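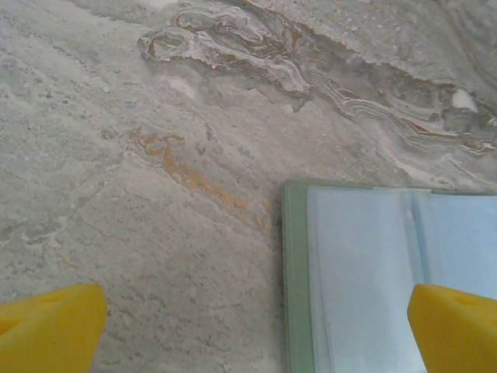
About Fastberg

Hello, and thank you for stopping by! Fastberg is a small wallpapering and wall repair company, and if you have ever stood in a hallway with a scraper in one hand and a long wet strip of somebody else's roses in the other, then you already have a good idea of how we spend our days.

The business was started by Oskari Leinonen, who learned to hang paper in Riihimäki from an uncle with very firm opinions about seams. Oskari came to Darkport meaning to stay for one summer and paper one house. The owner told her sister, the sister had a stairwell that three other people had turned down, and by September he was buying a second pasting table and looking for someone to hold the other end of the ladder.

We still do a great many stairwells. We also strip old paper, patch plaster, skim walls that have seen better days, and hang just about anything that comes on a roll — lining paper, vinyl, grasscloth, murals, and the old hand-trimmed kinds that most shops would prefer not to touch. To date we have finished 2186 rooms, and Oskari has kept an offcut from nearly every one of them in the flat drawers at the back of the workshop. If you are stuck on a pattern, do come in and look through them. It takes longer than you would think, so we keep the coffee on.

When you call us, we come out and measure the room ourselves. We will ask what is under the paper you have now, and it is fine if you don't know (we usually find out together). You will get a written price before we order a single roll, and if we order too many, the unopened ones go back and come off your bill. We move the furniture, we cover the floors, and we take the scraps away with us in the evening.

Our workshop in Darkport has 600 square feet of floor, most of it taken up by tables, and a bell on the door that you have to push rather hard. Come by with a photo, a paint chip, or a torn corner of something your grandmother had in her kitchen — we love those especially, and we are always glad to talk walls.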